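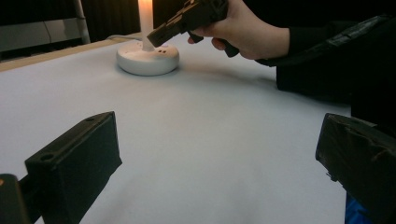
Lamp task, handheld grippers — how varied do the demos need to be?
Started by Derkach, 29/01/2018

Hi all, long-time reader and not much of a poster, so bear with me. We're gathering demonstrations for a tabletop policy using handheld grippers, one per person, two people at the one table, and I'd love some opinions before I spend another fortnight on it. The object is a lit lamp, a glowing white cylinder standing up out of a low round base, on a white table. One of us comes in beside the cylinder close to the top of the base, and the other waits a bit further back with the fingers open. So far we have 621 demos and I'm fairly proud of them, but they're all the same lamp, switched on, same table, same curtain behind. My plan was to carry on to 1000 like this and then train. My colleague reckons I should have stopped ages ago and started moving things about. Who's right? (Be kind, I've got a sore wrist.)

Karitz wrote:
Your colleague, sorry! I went through this last October with a sorting task. We had a lovely big pile of demos, all recorded on the one bench, and the policy was a dream until we turned the bench to face the window. Then it just hovered. We went back and did 50 in each of a handful of spots around the building and that helped more than the whole first batch had.
The other thing I'd worry about is white on white. With a glowing thing in view the exposure will shift as you get close, and if it's always lit, the policy might be learning "go to the bright bit". Try some with the lamp off, and a few on a dark cloth.

Javance wrote:
I'm going to disagree with Karitz a little, in a friendly way. Variety is grand once you know the task is learnable, but if you vary everything from day one and it fails, you've no idea which bit did it in. I'd train on the 621 now, tonight even, and see whether it can do the plain version. If it can't manage the one lamp on the one table then a dark cloth isn't going to save you. It'll cost you an evening of computer time and you can put your feet up and rest the wrist.

Derkach wrote:
Thanks both, that's a really good point about the brightness and one I'd completely missed. I suppose I'd got so used to the glow that I stopped seeing it. Javance, I'll set a run going after tea. The thing that's holding me back from moving the table is the tracking, as our positions get jumpy once we're away from that corner, and I don't want to pour rubbish in with the good stuff.

Karitz wrote:
@Javance fair enough, train early, no argument there. I still wouldn't record a single extra one in the present setup though. Any more of the same is just wrist damage.

Jetitz wrote:
Hello from a fellow two-gripper sufferer! Can I ask about sleeves? We recorded for weeks with everybody in black, and with black grippers as well, and when I looked back through the footage I could hardly tell where the arm ended and the tool started. The second person's arm takes up a fair chunk of the view in your photo, so the policy is going to see a lot of it. When it's two robot arms doing the job there won't be a coat in the way. We ended up with a mix — short sleeves, a grey jumper, somebody's awful striped thing — and while I can't swear that's what fixed it, the handover got a lot less twitchy afterwards.
Oh, and tape. If either finger has tape on it, keep the tape the same from session to session or else change it on purpose and write it down. We re-wrapped one halfway through and it took me days to work out why the grasp was landing short.

Javance wrote:
Seconding the tape. I'm less convinced on sleeves, we've always worn whatever and masked the other person out afterwards. Worked fine for us, though ours was a simpler task.

Jetitz wrote:
Masking would be lovely but the arm is right over the object at the moment that matters, so you'd be masking out half of what you want it to learn from. Depends on the task, I guess.

Derkach wrote:
Right, quick update for anyone following along. Trained overnight on the lot. We ran 23 trials with the lamp where it always is, and it gets to the base nicely more often than not, then dithers about how low to go. Lamp off, it wandered away to the left and I had to stop it, so Karitz, I owe you a coffee. Vitalii Onyshchenko in our group is going to have a look at the tracking so we can shift the table, and meanwhile I'll be recording with the lamp off and in a different coloured jumper. Does anyone leave the failed attempts in, by the way? I've got a folder of fumbles and can't decide whether to bin it.

Karitz wrote:
Keep them! Label them, put them somewhere separate, and leave them out of the training for now. If they're ones where you fumbled and then recovered, I'd put those straight in.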